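Ticket: Demo-Aufzeichnung Doppeltür, verworfene Episoden
Projekt: Presance / Aufgabe »Flügeltür öffnen«
Status: in Arbeit
Bearbeitet von: Peter Dvořáček

Ausgangslage

Seit dem Umstieg auf die neue Szenenvariante fallen bei den Türaufgaben viel zu viele Episoden durch die automatische Prüfung. Von 3.513 aufgezeichneten Demos sind 1.032 mit dem Vermerk »Kontakt nicht zuordenbar« im Ausschuss gelandet. In der alten Variante mit der Einzeltür hatten wir das praktisch nie. Die Teleoperation selbst läuft wunderbar, die Leute an den Controllern sind inzwischen richtig gut darin, beide Arme gleichzeitig zu führen, und gerade deshalb ist es so schade um die Daten.

Erste Durchsicht

Ich habe mir zuerst die Übersichtskamera vorgenommen, weil man dort beide Türblätter und beide Greifer zusammen hat.

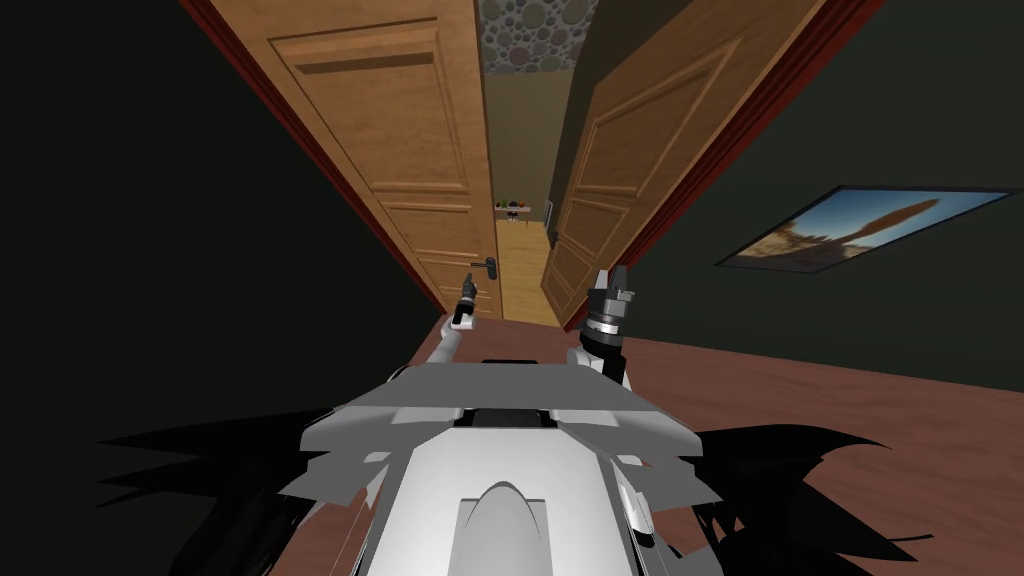
Mein Verdacht war zunächst die Kollisionsgeometrie der Türblätter. Also Trandow auf ausführliches Logging gestellt, vier Episoden aus dem Ausschuss neu abgespielt, Kontaktpunkte exportiert. Ergebnis: Die Geometrie ist sauber, die Blätter drehen um die richtige Achse, nichts durchdringt sich. Schön zu sehen, wie stabil der Solver inzwischen ist! Vor einem halben Jahr wäre uns die Tür dabei um die Ohren geflogen.

Danach die Endzustände verglichen. Die Erfolgsbedingung verlangt, dass beide Flügel über dem Schwellwinkel stehen. Das prüft sie auch korrekt, der Winkel wird bei allen vier Episoden richtig gelesen.

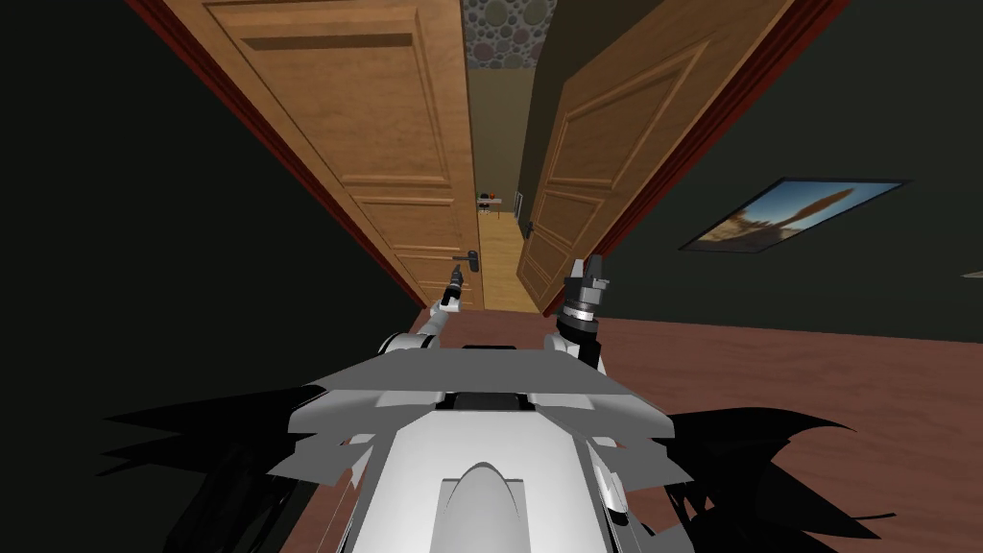
Handgelenkkameras

Wenn die Winkel stimmen, muss es an der Kontaktzuordnung liegen. Die läuft bei uns über die Handgelenkkamera: Der Labeler von Kovács sucht Türblatt und Zarge in der Segmentierung und entscheidet dann, welches Teil dem Greifer am nächsten ist. Bei der Einzeltür war die Zarge weiß. In der neuen Variante ist sie dunkelrot, mehrfach profiliert, und liegt aus Sicht des Greifers oft genau zwischen Fingern und Tür. 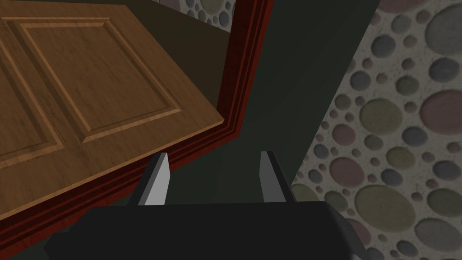
Handgelenkkamera: offene Finger, Türblatt, rote Zarge, rechts die Wand mit Kreismuster

In der Segmentierungsmaske bekam die Zarge dieselbe Klassen-ID wie das Türblatt. Beim Import aus Colero werden Materialien mit ähnlichem Namen zusammengelegt (»wood_door« und »wood_door_frame«), und die zweite Klasse verschwindet ohne Warnung. Der Labeler sieht also ein einziges großes Teil, findet keine Kante und gibt auf. Das erklärt auch, warum es nur einen Teil der Episoden trifft: Steht der Greifer so, dass die Zarge kaum ins Bild kommt, geht die Zuordnung glatt durch.

Zur Kontrolle habe ich noch nach Ansichten gesucht, in denen Blatt und Zarge über eine lange Strecke nebeneinander laufen. Dort müsste der Fehler besonders deutlich werden, und genau so ist es. 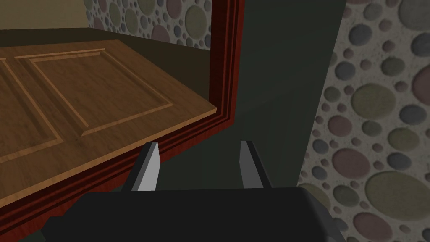

Namenszusammenlegung im Importer abgeschaltet, Klassen-IDs fest vergeben, Masken für die verworfenen Episoden neu gerendert. Die Trajektorien mussten wir dafür nicht anfassen, es reicht, die gespeicherten Zustände abzuspielen und die Kameras neu auszugeben. Läuft über Nacht durch – ein riesiger Vorteil der Simulation, an einer echten Tür hätten wir alles noch einmal aufnehmen dürfen.

Offen

Für den Validierungssatz (1.553 Episoden) steht das Neurendern noch aus. Bitte bis dahin nicht zum Training freigeben.

Der Importer soll künftig abbrechen, wenn zwei Klassen auf dieselbe ID fallen. Patch liegt zum Review bereit.

Wandmuster: Die vielen Kreise erzeugen in der Tiefenschätzung leichtes Rauschen. Für die Zuordnung egal, und für die Vielfalt im Datensatz finde ich die Tapete großartig. Bitte drinlassen!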